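Relatório de progresso à Fundação Wernmont
Linha de apoio: planeamento de equipamento para assistência em cozinha
Responsável: Belmiro Vilela
11 de março de 2018

No relatório anterior comprometi-me a apresentar uma recomendação de compra. Não a apresento. Continuamos na fase de simulação, e o que vi até agora não me convence de que devamos assinar a encomenda da bancada de dois braços proposta pela Serkix.

O trabalho deste período concentrou-se na bancada virtual. Corremos 551 ensaios com a tarefa do micro-ondas, que escolhemos por obrigar a lidar com uma porta de puxador vertical e com botões rotativos. São dois gestos muito diferentes para a mesma pinça, e o orçamento da Serkix trata-os como se fossem um só. 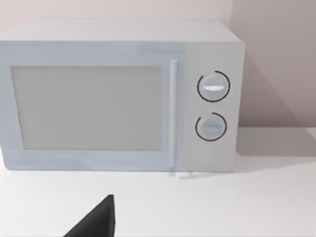 Figura 1. Bancada simulada: micro-ondas com puxador vertical e dois botões rotativos; em primeiro plano, um dedo da pinça.

Dos 551 ensaios, 101 foram dados como válidos pelo critério do fornecedor. Pelo nosso critério, que exige a porta aberta sem deslocar o aparelho, o número desce para 80. Pedi à Serkix que explicasse a diferença por escrito e recebi um folheto comercial.

Há ainda a questão do que o simulador deixa de fora. As superfícies são lisas, a luz é suave e os botões não trazem números nem inscrições. Numa cozinha verdadeira há gordura no puxador e um pano pendurado onde não devia. Não tenho base para afirmar que uma pinça afinada nestas condições sirva fora delas, e desconfio de quem a tenha.

A segunda tarefa, com a taça, está mais atrasada. A definição do exercício mudou duas vezes e só agora ficou assente que a taça começa vazia, ao fundo da bancada, entre os dois aparelhos.

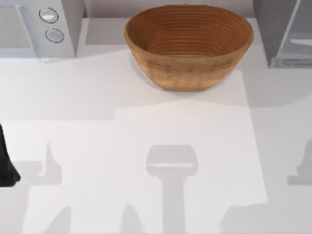
O acesso ao fundo da bancada é o ponto que mais pesa no orçamento. Se um só braço lá chegar com folga suficiente entre os aparelhos, o segundo deixa de se justificar nesta fase, e é no segundo braço que está a maior parte da despesa. A Serkix defende a compra do par. A Stundano aceita fornecer um braço agora e manter o preço do outro durante 5 meses, proposta que me parece mais séria, embora ainda falte saber quem paga a calibração e a deslocação do técnico.

Quanto às pinças, ambos os fornecedores incluem dedos rígidos de série. Pedi cotação em separado para dedos de substituição. Nenhuma das propostas os contemplava, e são a primeira peça que espero ver gasta.

Despesa: a verba de equipamento continua intacta. Foram pagas as licenças do simulador e as horas de cálculo, dentro do previsto. Peço autorização para transferir o prazo da encomenda para o período seguinte, sem reforço de verba.

Até lá, ficam por fazer:
Repetir a tarefa do micro-ondas com um só braço.
Fechar o critério de validação da taça antes de correr qualquer ensaio que conte.
Obter da Serkix os registos completos dos ensaios recusados por nós.
Receber da Stundano as condições de garantia, incluindo o desgaste das pinças.

Se os registos da Serkix não chegarem, proponho retirar a empresa da consulta.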